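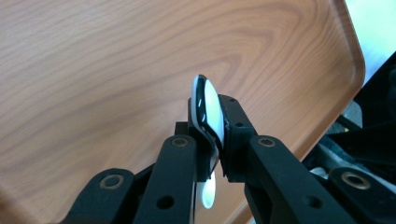

White spoon, wood-grain tray.

Tea things and trays, the April sort-out

Quick page this one, promised it weeks ago. Conneely is closing up the back shelves and everything off them needs a home, so I've put up what I've got to so far. More when I get a minute. Donal Gilmartin did the wrapping, I did the typing, blame me for the spelling.

The trays first as people keep asking. Orange-brown grain, big swirls in it, raised rim all round and rounded corners. Came from Broltorico years back, we had 7 and they've been out for every supper since. Wipe clean, don't soak. Lovely in the evening with the lamp on, a bit loud at breakfast. I'd keep one myself if the cupboard would shut.

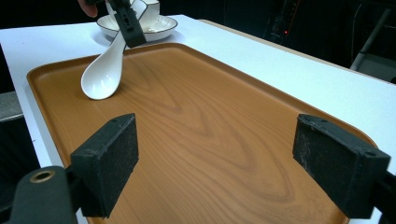 Soup spoons go with the trays, not seperately, sorry. They're the deep sort, glossy white, good for broth and hopeless for yoghurt. Saucers are another lot — white with a thin dark line at the rim. Cups to match are still in a Jukenitz box somewhere under the stairs, will add them once I've dug them out.

Jarlath Ní Mhurchú has first pick of the saucers, she asked back before Christmas. After that it's whoever gets in touch.

Small bowls, 300 ml, not photographed yet. Udeck ones, plain. Five left, one of them chipped and going free to anybody who wants it for paint or screws.

Collection Monday after 5, side door, bring your own bag and somthing to pad it with. No posting — tried it once with the jugs, never again.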